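Moving the shop, week two

We use cookies to keep this site working. By continuing to read you accept our cookie policy.

16th July

The lease on the Skingate unit ran out in April and I have been working from two places since then. As of this week everything is in one room again. I repair clocks, mostly mantel and wall clocks, and the new room is smaller than the old one by a good margin. The rent is 465 a month. The old place was 600 by the end, so I can live with less floor.

Most of the first week went on deciding what to keep. I had 14 boxes of movements that I bought years ago as spares, and I had not opened half of them since. Nazar Karpenko came over and took four boxes for his own bench. He works on older pieces than I do and will get more use out of them.

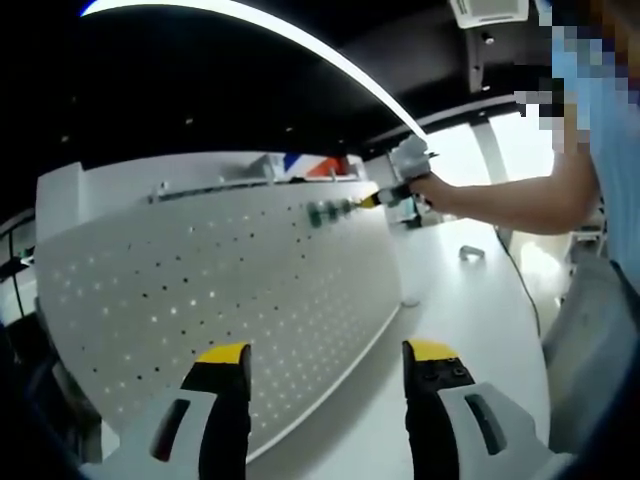
The rest I sorted by maker where I could read one, and by size where I couldn't. Mainsprings went into flat tins with the width written on the lid. Keys are still a mess. I have a coffee can of them and I try each one until something fits, which has worked so far.

I also went through the paper records. I used to write a card for every clock that came in, with the owner's name, the fault and what I charged. I stopped when I got the computer, and I now think that was a mistake — the cards were quicker to search. I have gone back to them and bought a pack of 300.

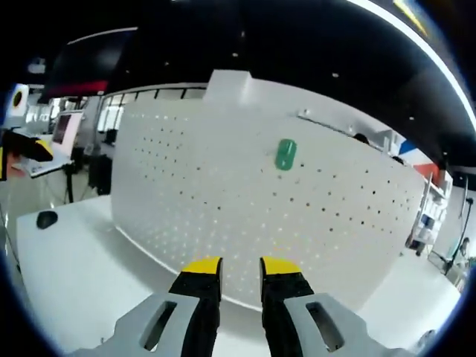 Small hand tools are the last thing without a proper home. I have always kept them in drawers, and I lose time every day opening the wrong one. A white pegboard with the small holes in even rows would suit me better, as I could shift a hook over by one hole when a new pair of pliers comes in. I have measured the wall beside the bench and there is room for one if the calendar moves.

The phone number is the same as before. Clocks left with me before the move are all safe, and the two from Zakharchenko are next on the bench. One needs a new suspension spring and the other just needs cleaning. If you are waiting on a strike repair, please give me until the end of the month.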